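Andberg Score and Fold Board Review

I make most of my own cards, plus a fair number of small folded booklets for the reading group at our library branch, so a scoring board gets a lot of use here. My old one lasted six years before the grooves went soft and the lines started to wander. I bought the Andberg in May and have used it most weeks since then. I paid for it myself.

The board is a single piece of hard plastic with a raised fence along the top and the left side. The grooves run up and down every eighth of an inch. There is a second set in metric on the back, which I have used twice. In the package you get the board, a bone-colored plastic scoring tool with a wide end and a fine end, and a small triangle for envelopes. The tool snaps into a slot on the right edge. The triangle has nowhere to go, so mine lives in an envelope taped to the back.

Setup

There isn't any. Wipe it down first, though. Mine had a slippery film on it from the factory, and the first sheet of cardstock slid while I was scoring. A damp cloth with a drop of dish soap took it off.

The printed numbers are dark gray on light gray. I can read them in the daytime. In the evening I need the lamp on, and I still misread 4 1/4 as 4 1/2 more than once. I ended up putting a thin strip of washi tape at 4 1/4 and 5 1/2, the two marks I use most.

Scoring

On regular 80 lb cardstock the line comes out crisp with one pass of the fine end. On 110 lb I do two light passes. If you press hard and try to do it in one, the paper can crack along the fold, especially the cheaper kind with a white core. I had that happen on a navy sheet and had to cover the spine with a strip of ribbon.

Vellum is harder. The fine end tore it, and the wide end left a shiny mark but not much of a crease. I went back to folding vellum by hand against a ruler.

The fence is straight. I checked it by scoring a sheet down the middle, folding it, and looking at the corners. They met. On my old board they were always off by a hair and I trimmed every card after folding. I have not needed to do that with this one.

The Marsden board that a lot of people recommend costs a little less and has a deeper groove. I borrowed one for a weekend. The deeper groove is nice for heavy stock, but the fence on that one is low, and thin paper rode up over it. If you mainly work with chipboard or heavy kraft, it might suit you better.

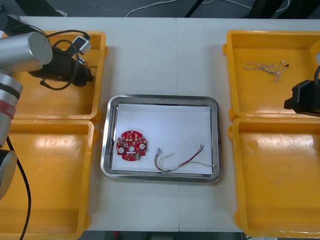 Denise Tapley wrote in after I mentioned the board last time, and she doesn't agree with me on the tool: I threw the plastic one in a drawer after a week. It flexes when you lean on it and my lines came out lighter at the bottom than at the top. I use a real bone folder now and the board is fine with that.

I tried what she suggested. A bone folder does give a more even line on long scores, anything over eight inches. On a standard card I could not tell the two apart. The tip of mine is a bit wide for the groove, so you would want one with a narrow point.

Envelopes and booklets

The envelope triangle works, but the instructions are poor. They show four drawings with no measurements. There is a chart on the inside of the packaging, so don't throw that away like I almost did. Once I had the chart, I made a set of A2 envelopes out of old book pages backed with plain paper, and they closed properly.

For the booklets I fold five sheets of text paper inside a cardstock cover. I score the cover twice, an eighth of an inch apart, to make a small spine. The close grooves are good for this. The inside pages I score one at a time, which is slow. Stacking them does not work, as only the top two sheets get a line you can feel.

How it has held up

By my tally sheet I have scored 385 pieces on it, mostly cards. The groove at 4 1/4 looks a little polished and is still sharp. There is a scratch across the lower corner from when I forgot and used it under a craft knife. The tool slot has loosened and the tool falls out if I carry the board upright. The rubber feet are all still on.

It measures a bit over 13 inches wide, so it takes a 12 by 12 sheet with room at the edge. It does not fit in my rolling cart. I keep it standing between the paper rack and the bookcase.

What I would change

Darker numbers, first of all. A proper place for the triangle. I would also like a stop that clips to the fence, so that when I am making a big batch I could push each sheet to the same spot without looking. I have been using a binder clip, and it slips.

Would I buy it again? Yes, for cards and booklets. For vellum or very heavy board I would look at something else. If you already own a board that folds square, I don't see a reason to replace it.

Next up is the Costeck corner rounder, which I have had for two weeks and am still getting used to.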